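The Yellow Bench

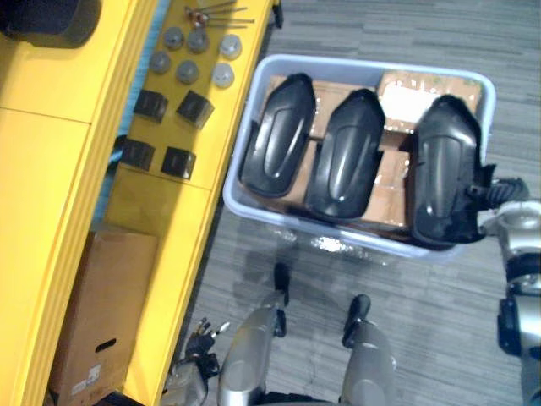

The knobs, the pads and the bin of covers.

Rodica Marinescu had been at Tavlow for 3 weeks when they gave her the yellow bench. It came with a stool and a laminated card that told her how to lay out a kit. Rods and screws went at the top. Knobs came next, in rows. Pads went under the knobs. Covers stayed in the bin on the floor until they were called for.

She read the card twice and put it in her pocket.

The bench before this one had been at Vivthorpe, and before Vivthorpe she had kept house for her father. He had a workshop behind the kitchen. He repaired clocks in it, and sometimes radios, and when he took a thing apart he put the pieces down wherever his hand happened to be. After he died in January she spent 2 days on her knees in there, sorting springs into jam jars. She never learned what most of them belonged to. The jars were in her hall closet now, behind the vacuum cleaner.

The knobs on the bench were gray, but a couple of them looked paler than the others. She picked one up and held it toward the window. Some light came through.

"Are these the same part?" she asked the man at the next bench. Everyone called him Pop.

He leaned over. "Same number on the bag?"

"Yes."

"Then they're the same part."

She put it back at the end of its row. One of the pads had turned a little, so she straightened it, and then it looked wrong next to the others, which were crooked too. She left them alone.

At the break Pop gave her half an orange. He asked where she had worked before and she told him about Vivthorpe. He said his wife's cousin had been there, in packing, and hadn't liked the parking lot. Rodica said the parking lot was bad.

When she got back she took the card out and checked the layout again. The order was right. She thought about the jars, and about the black dial in the smallest one, with a crack across it. It had probably come off the kitchen radio. The radio was still at her brother's place, as far as she knew.

She decided to call him after her shift and ask.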